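Cell upkeep, handout 7, 27th October. Notes from Unnur Snorradóttir's bench session, Jandalell hand-held gripper. Bring the Stougaard sheet next time.

**Before you touch anything**
- log the unit number. Ours is 281
- power off at the pack, not at the plug. Wait for the light to go out
- wipe the finger pads, dry cloth only. Solvent turns the orange ones gummy

**Fingers**
- undo mount screw, slide pad out foward, don't twist
- left and right are NOT the same part. Same colour, so mark them
- pad goes back flush with the mount. Gap = it slips on anything smooth
- change pads after 900 closes, sooner if the edge is shiny

**Tags**
One on each mount. Both have to be flat and clean or tracking loses the opening width. Lifted corner: peel off, new tag, same orientation. No glue on the printed face. Recalibrate after, even if it looks fine (Þröstur's group skipped this and lost more than 664 grabs).

**Cables**
- slack loop at the wrist, no tight bends
- tug test at the connector, gentle
- close fully, open fully, check nothing gets pinched

**Stem**
Finger tight then a quarter turn. Stop there. 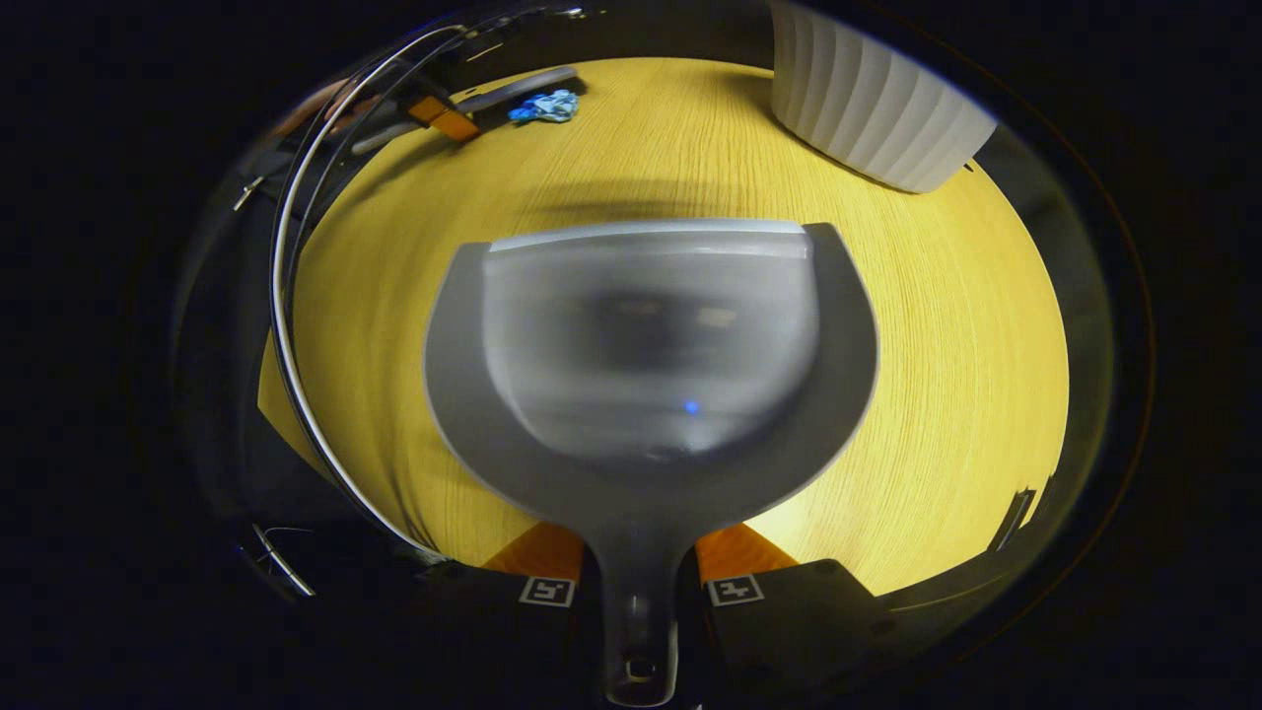 *Category: Setup / Grippers / Bench check*

Blue indicator on, orange fingers to either side of the stem, a tag on each black mount. Run the open/close test at this point and write the widths in the log. Widths to Unnur befor the November session.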